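Search this site Go Advanced search

Wrist view too dark in simulated demos -- bin them or keep them?

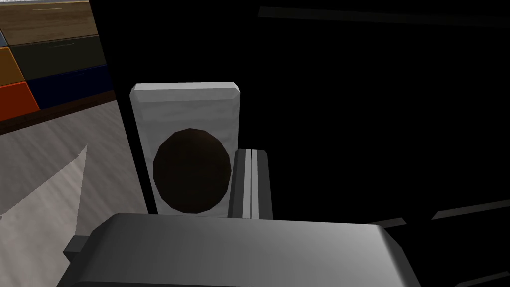 Wrist view from one of the demos, drawers at upper left.

Posted by Kacper Krawczyk

I'm collecting demonstrations in simulation for a small learning project. I drive the arm by hand with a game controller and record the joint positions, the gripper command and two views, one fixed in the room and one on the wrist. The target is 100 demos for each task. So far I have 45 for the first one and I've started to worry about them.

The trouble is the wrist view. A lot of steps look like the one I've posted. The gripper takes up the bottom, and then much of the middle and right is black. The drawers are in the top left with a bit of floor below them, and that's nearly all the colour there is. I went through one long demo of 1,870 steps and a good part of it was like this.

The room view is fine the whole way through. My questions are whether a policy can learn anything from a wrist view like that, and whether I should delete these demos and start again with better lighting. I use Fasadow for recording, if that matters. It saves the full simulator state at every step as well as the pictures.

Heledd Eynon

Don't delete anything yet. If the simulator state is saved at every step you can play the demos back and render the pictures again with different lights. The arm will go through the same states and only the pictures change. I did this with a drawer set in February and it took one night on an ordinary desktop machine.

What I would do in your place:

Load one demo and set the state step by step. Don't replay the commands, as small differences add up and the gripper can end up missing the handle.

Add a weak light from the opposite side to your main one. Render every tenth step and look at them before doing the whole lot.

If the surface is still black after that, it's the material and the light won't help much. Give it a dark grey in place of pure black, or change its colour at random from one demo to the next.

Keep the old pictures too. A policy that has only seen well-lit rooms does badly when it meets a dark one, so I mix in a share of the dark versions. I can't give you a correct share. I tried a few and picked the one that did best on the test runs.

As for whether it can learn anything from that view -- yes, some. The gripper is large and clear, and the edge where the black starts tells it something about where the arm is. The other view will carry most of the load while the wrist is facing the dark part. I'd worry more if the wrist view was dark at the moment of grasping. Check those steps first.

Hilkka Kallio

Just turn the brightness up when you load the images. Worked for me.

Elin Craddock

Turning up the brightness only helps if there is something in the dark part to bring out. In the posted one there is a faint strip near the top right and some edges low down on the right, so you'd get those back and not much more. The rest would go a flat grey. I agree with Heledd about rendering again.

One more thing to check is how you drive. When I started out I swung the wrist about a lot on the way to the target, and the pictures in between were mostly of whatever was nearest. Now I turn the wrist towards the target early and hold it there. My demos got shorter and I threw fewer away. With 45 done you have time to change your habits for the other 55, but write down which are which, so you can train on each lot separately if the results look odd.

Comments (4)

Kacper Krawczyk: Thanks all. The states are there, I checked. Setting them step by step now, the first demo loads without errors.

Heledd Pugh: Does Fasadow save the light settings with the state? Tanness doesn't and I lost an afternoon to it.

Heledd Eynon: It keeps them in the scene file, which is separate. Copy that before you change anything.

Kacper Krawczyk: Found it, copied. Will post again when I have trained on both sets.

We use cookies to remember your settings and to count visits. Accept all Manage choices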